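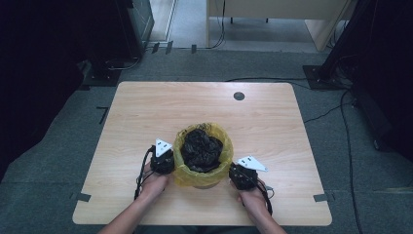
Mon 13 October

The directors of the Skovetstead Autumn Show met this morning to review arrangements for the November event. Mr Casimiro Cantero took the chair. Stall bookings stand at 524, which leaves 27 pitches still to be let, most of them along the lower field.

The main matter was the lantern parade. Wirkemora Council has asked that the route avoid Abera Street while the drains are relaid. The board agreed to start from the Fudar car park instead – a longer walk, and rather steep for the younger bands. The school bands will be told by letter.

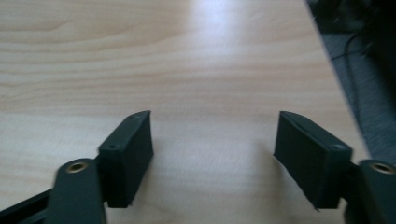

Entries for the preserves classes close on the 19th. The judges have again requested that jars carry no labels on the lid, and the wording of the schedule has been altered to suit. The request for a second beer tent was refused by nine votes to two.

Gate prices remain as last year. The meeting closed shortly before noon, and I spent the afternoon on the insurance papers, which remain unfinished.

Filed under: Show Office Diary, Autumn Show

Comments

Marrow Man: Is the lid rule for chutney as well?

J. P.: Fudar hill with a bass drum. Thank you very much.

Lower Field Stallholder: When will pitch numbers be sent out please?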